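From the Kitchen: The Condiment Drive Is Back

The Sunday lunch at Harkarthorpe Hall has grown again. In November we served 59 people on our quietest week and just over 100 on the busiest, and the shopping list has grown with it. Potatoes, onions and bread are mostly covered by our regular suppliers. Sauces and seasonings are not, and they take a surprising bite out of the budget.

Shuk-fan Tse, who plans the menus, has asked us to run the condiment drive again this winter. Last year's drive brought in 300 items and carried us through to spring. We ran out of mustard first, then vinegar. We still have plenty of mint sauce, so please hold off on that.

What we need most: ketchup, yellow mustard, mayonnaise, soy sauce, white vinegar, black pepper and hot sauce of any strength. Plastic bottles are easier for us to store than glass, and full-size bottles go further than single packets. Everything must be unopened and in date. Store brands are fine.
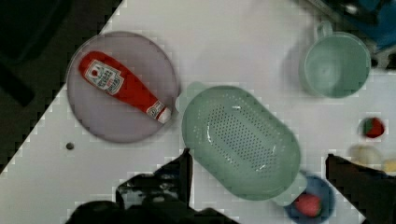
Ketchup is at the top of the list again.

Drop-off is at the side door on Kirnino Street, any weekday morning between 9:00 and 11:30. Ring the bell and wait a minute — the kitchen is at the far end of the hall and it can take a while for someone to reach you. Please do not leave bags on the step. We lost two boxes to rain last year.

If you would like to give money instead, envelopes are on the shelf by the coat rack. Write "kitchen" on the front so it goes to the right place. Lertchai Chantharasri can give you a receipt.

We could also use a second pair of hands for sorting. Kerubo Athumani checks dates and stacks the shelves after lunch, and the job takes an hour or so with two people. Leave your name at the front desk or text the hall phone at extension 1603 if you are calling from inside the building.

The next menu is chili with rice, a bean version without meat, and Subira Makori's cornbread. Doors open at noon.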